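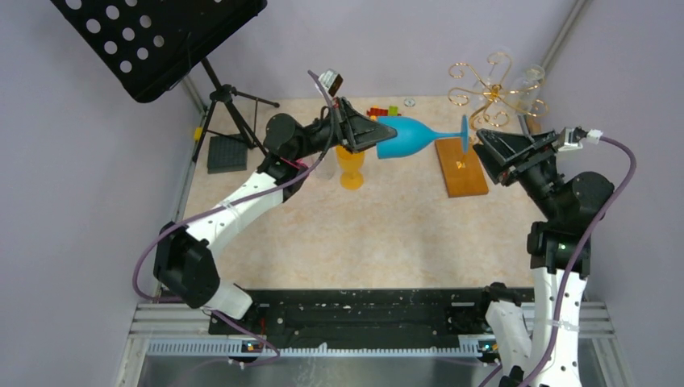
Chapter 4
Plastics in the Home

4.1 Introduction

Most kitchens contain more plastic than their owners realise. Bowls, jugs, food boxes, picnic plates, drinking glasses and the handles of knives may all be made from it, and so may the coating on the worktop. In the last chapter we looked at glass and pottery, which are hard, heavy and easily broken. In this chapter we turn to materials that are light, cheap to shape and hard to break, and we ask what has to be given up in return.

A plastic is made of very long molecules called polymers. In some plastics these molecules can slide past one another when heated, so the material softens and can be moulded again. These are thermoplastics. In others the molecules are joined by strong cross-links, and heating will char the material before it softens. These are thermosets. Picnic ware is usually thermoplastic. Old-fashioned electric plugs and saucepan handles are usually thermoset.

Colour is normally added before moulding, as a powder or as small pellets mixed with the raw plastic. It therefore runs right through the object, and a scratch does not show as a different shade underneath.

Case study: the Tralach works

The moulding works at Tralach makes tableware for cafés and campsites. One machine turns out 580 beakers an hour. When the works changed to a thicker wall the figure fell to 546, as each beaker needed longer to cool in the mould. The steel mould is expensive, and the works will not accept an order for fewer than 2,000 pieces. We return to these figures in section 4.5.

By the end of this chapter you should be able to:

explain the difference between a thermoplastic and a thermoset
describe the main stages of injection moulding
suggest a suitable plastic for a given household object

Before you start

Find 10 plastic objects at home and look for the recycling mark on each. Make a table giving the object, its use and the number inside the mark. Keep your table for the practical work in section 4.3.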